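Mon 28 September

I finally joined the swimming club in Momard and I'm so happy about it that you're all going to have to hear about it! I hadn't done a proper lap since school. Then in June my friend Hülya Duman dragged me along to an early session (she had been asking for ages), and I came home starving, pink in the face and completely hooked.

The first few weeks were rough. I could manage 2 lengths before hanging off the wall, puffing like a kettle. Last week I swam 700 meters — with rests, but still! What helped most was slowing down. I used to thrash at the water as if it owed me money, and now I breathe out properly and let my legs float up behind me.

I've also got my bag sorted. Towel on top, goggles in the side pocket, dry socks in a plastic bag, and a coin for the locker taped inside my phone case.
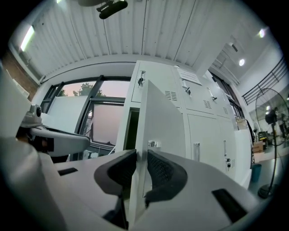 White locker, door open.

Breakfast afterward is half the fun. We walk over to Guler for eggs and those flat seeded rolls, and whoever swam least pours the tea. Jui-lin Yau came with us on Friday and ate five rolls, which I think is a club record.
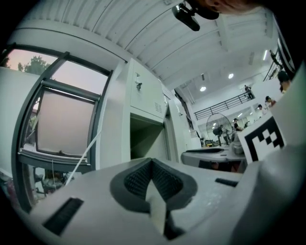 Big, bright space indoors.

Next up is learning to tumble turn. So far I've come up facing the wrong way, and once in the next lane, but I love trying. If you've got tips for keeping water out of your nose, please leave them in the comments — I'll test every single one!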